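Okay so I have been doing the Plorkville library's 100 days of walking thing and today I hit day 100, so you all get a thread whether you want one or not

The rules were pretty loose. One walk a day, at least 20 minutes, write it on the card. The card is a folded piece of yellow cardstock and mine has been through the wash twice. You can still read most of it!

I signed up because my doctor looked at my numbers in January and did that thing where they go quiet and scroll up and then scroll back down. I'd spent a whole winter going from bed to desk to couch. I got winded carrying cat litter up from the car.

First week was awful. I went around my own block like a dog on a schedule. My shins hurt, it rained, and I had the wrong socks (cotton, don't do it, I know, everybody told me after)

Then I started picking somewhere to end up. That helped SO much. The bakery on Sternard Street opens at 6 and if you get there early the cheese rolls are still warm and there's no line. Yes I'm aware that walking to a bakery cancels itself out. I don't care

Things I now have opinions about: sidewalks that just stop. Sprinklers aimed at the sidewalk. The crosswalk button at Sternard and Mill, which I'm convinced is connected to nothing. People who put a gorgeous bench in their front yard facing the house

Around day 40 I got bored of my side of town and started taking the bus out one way and walking back. Best thing I did all spring. The Kandgate bus lets you off by the old feed store and then it's pretty much downhill all the way home, past the horses and the creek and the guy with all the wind chimes

The horses are a whole separate thread. There's a gray one that comes to the fence and a brown one that can't stand me

Shoes, a few of you asked: I got the Ragab ones, the plain blue, after my old sneakers split on day 31. They were stiff for a week and then they were great. The laces are too long, so double knot. I tried the cushy kind everybody loves and felt like I was walking on a mattress

I did not listen to podcasts, by the way. I tried! I kept missing half of it and rewinding. I did better with nothing, or with the same three albums from high school. My sister calls me while she's doing dishes and that's worth a good 40 minutes any night of the week

The days I almost skipped: day 12 (cold), day 58 (fight with the insurance company, two hours on hold), day 77 (sad, no reason). For day 77 I did my 20 minutes at ten at night, up and down my own street in pajama pants and a raincoat. It counted. I asked

I added up the whole card last night at the kitchen table and it comes to 445 miles if my phone is telling the truth, and my phone once told me I climbed nine floors at the grocery store. So take that how you like. Some of those were very long Saturdays

Did I lose weight, asks my aunt, in front of everybody. A little! Mostly I sleep now. I used to lie there till two doing math about my life and now I'm out before I've finished a page of anything. My knees are better on stairs too, which I did not expect at all

Prize is a tote bag and a coupon for the used book sale. I've already picked out the shelf I'm going to (mysteries, far left, the fat ones). Pickup is at the front desk until they close at five, so I'm walking over, obviously

If you want in, there's a fall round and they start handing out cards at the end of summer. You don't have to live in town. Bring your own pen, the one on the string at the desk has been dead for as long as I've had a library card

Tomorrow would be day 101 and there's no box for it on the card. I think I'm going out to Kandgate anyway. I've got half a bag of carrots and one horse left to win over 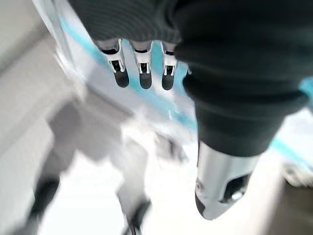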